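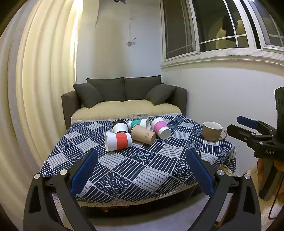 I've been asked a few times how the deposit cups at the Firwood market work, so I'm going to write it out in one place. It's a thread, sorry, it got long. I run a coffee stand there and have done it for four seasons. I wash my own reusables at home and they end up on their sides on the blue and white tablecloth, the ones with the red, teal, pink and gray bands, plus the tan one with the small print on it. Those are mine and they're a separate matter from the market cups. More on that further down.

2/ The basics. You order a drink at any stand. You pay for the drink plus a one dollar deposit. You get a market cup. When you're done you take it to any stand, not only the one you bought from, and you get the dollar back. If you keep the cup, you've bought a cup for a dollar. That's the whole thing from the customer side.

3/ From the stand side it's more work. We pick up crates in the morning and sign for them. At closing we hand back dirty cups and whatever clean ones we didn't use, and the office works out who paid out more deposits than they took in. It gets settled at the end of the month. It's usually small amounts.

4/ We got the idea from Illilberg, which is two valleys over and had it running three years before us. A few of us drove there one October and spent a day walking around asking vendors what they hated about it. I recommend doing this before copying anybody. The people who set it up told us it was going great. The vendors told us about the lids.

5/ The lids. Illilberg used a cup with a matching lid and charged one deposit for both. People brought the cup back without the lid and wanted the full dollar. Vendors argued with them for a while and then stopped arguing. By the end of the season they had stacks of cups and hardly any lids.

6/ So we don't do lids. If you want a lid, bring your own cup. Some people complained the first month, mostly people with strollers, and I understand that. I pour theirs a little lower.

7/ Numbers, for those who like them. We started the first season with 670 cups. We were told to expect to lose a lot of them. At the end of the season we were short 103. I thought that was fine. Others thought it was terrible. It depends on what you compare it with, and before that we were going through paper cups by the case every week.

8/ The missing ones paid for themselves in kept deposits, more or less. A cup costs us a bit over a dollar, so we lose some cents on each one that walks off. That's cheaper than paper.

9/ Washing is the part that takes the most thought. Year one we tried to wash at the market with a tub setup and a hose. Don't. The water was cold by ten in the morning and the line for the hose was longer than the line for coffee.

10/ Now they go to Stüber, the catering place behind the old feed store. They already had a commercial dishwasher sitting idle on market afternoons. They charge by the crate. They pick up at closing and drop off clean before we open next time. If you're planning something like this, find your dishwasher first and pick your cup second, so you know it fits the racks.

11/ We did it in the wrong order. Our first cup was slightly too wide at the rim for the racks they had, so they could only fill every other spot. We paid for half-empty racks for a whole season. The second order was a narrower cup and the bill went down right away.

12/ Drying. Plastic doesn't hold heat the way ceramic does, so it comes out of the machine wet and stays wet. If you stack it wet, it smells. Stüber leaves them out on open racks overnight with a fan going. At home I tip mine over and forget about them until the next day. The silicone bands have to come off now and then, or you get a line of old coffee underneath. Check yours. I'll wait.

13/ About bringing your own cup. Yes, please do. I take 25 cents off. Most of the stands do some version of this, but it isn't a market rule, so ask. I need it to be clean when you hand it over. I don't have a sink for rinsing out yesterday's latte, and I'm not allowed to pour into a dirty one.

14/ Size is the other question I get. If your cup is bigger than my large, I still pour a large and it will look like less. I put a mark on my pitcher so it's the same for all. A man once measured it in front of me with a kitchen scale. It was correct.

15/ Some people asked why we don't just use glass. We looked at it. The fairground part of the market is on pavement and there are a lot of bare feet in summer. The insurance answer came back in one line. Glass is fine at home.

16/ Others asked about compostable cups. We used them for one season before all this. The compost site that takes our food scraps doesn't take them, because they don't break down fast enough in its piles. They went to the landfill with everything else, at twice the price of paper. I still have a box in the garage.

17/ The return points matter more than I expected. At first it was stands only, and people who were leaving didn't want to walk back in. We added a table at the parking lot exit with a cash box. In the first month with the table, returns on a busy day went from 67 percent of cups to nearly all of them. Same cup, same dollar.

18/ Kids figured this out before we did. There are a few who go around collecting cups from the benches and cashing them in. I have no problem with it. One of them made enough for a fishing rod. Please don't hand them cups with coffee still in them.

19/ The deposit amount. Illilberg started at two dollars and went down to one. Their thinking was that two felt like a price increase to people who were only buying a small tea. We went with one from the start. There's talk of raising it and I'm against it for the same reason.

20/ Cash is a headache. If you pay by card, the deposit goes on the card, but you get it back in coins. So I go through a lot of coins. I bring $100 in ones and dollar coins each market day and some days it's gone by noon. If you have a pile of dollar coins at home, come and see me.

21/ Gudumness, for people who don't know it, is the summer music weekend up on the ridge. They asked if they could borrow our cups last year. We said yes and it went okay, but the cups came back muddy and Stüber charged extra for the prewash. This year they're renting them with the cleaning included. Put it in writing before you lend anything to a festival.

22/ What I'd change if we started again: plain cups with nothing printed on them. Ours have the market name and the season. People like last season's design and keep it. A blank cup goes home less often. I lost that vote.

23/ Also, buy them all in one color. We have two because the supplier ran out, and there's a belief going around that the green ones are only good at the bakery stand. They're all the same. Take either one anywhere.

24/ If you have old market cups in a cupboard, from any season, they're still good for the dollar. Bring them back. We'd like to have them before summer so we don't have to place another order.

25/ I'll answer questions under this when I can. For anything about starting this at your own market, ask me at the stand after eleven, when the line is shorter. I can show you the sign-out sheet we use and you can take a blank one home.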